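Grurner G4 Hand-Held Gripper
Demonstration collection kit
Home > Data collection > Hand-held tools

The G4 is a hand-held two-finger gripper with its own camera, used for gathering examples of a task done by a person. The operator holds the tool, does the job in the ordinary way and the camera keeps the view of the fingers throughout. The recordings are then used to train an arm fitted with the same fingers. No arm is needed while collecting, so one kit can be taken from bench to bench.

The camera looks forward and down over the fingers. Both fingertips stay in view, and so does the work surface beyond them. We suggest a plain, pale surface for the first session.

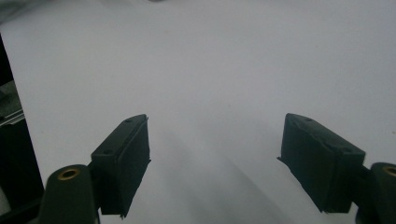 Each recording begins and ends with the fingers open and clear of the work. Drandis, the recording software supplied with the kit, uses these moments to split a long session into separate examples. Hold the tool still for five seconds at each end. Shorter pauses are sometimes missed and the two examples are saved as one - they can be split by hand afterwards, but it is slow work.

Finger opening: 100 mm
Recording rate: 56 pictures per second
Pads: replaceable, sold in packs of 4
Software: Drandis, one licence per kit

Pads are a wearing part. Edges will go ragged with use and this does not stop you recording, but change both pads together so that the grip stays even. If you change them part way through a job, make a note of it in the session log.

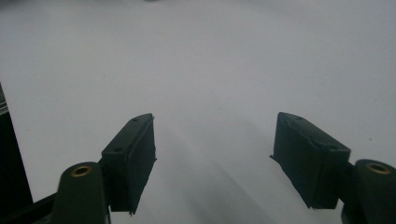 Lighting should stay the same through a session. A soft shadow from the tool is normal and can be left in the recordings. Avoid a strong lamp directly behind the operator.

The finger mounts also fit the Noltex wrist plate, sold separately. Owners of the older Meng handle can order the fingers on their own, but will need the adapter ring.

In the box: gripper, USB cable, one spare set of pads, hex key, Drandis licence card, carry case.

Spare pads and adapter rings are sent out from stock. Kits are built to order.

Page updated Mar 20, 2022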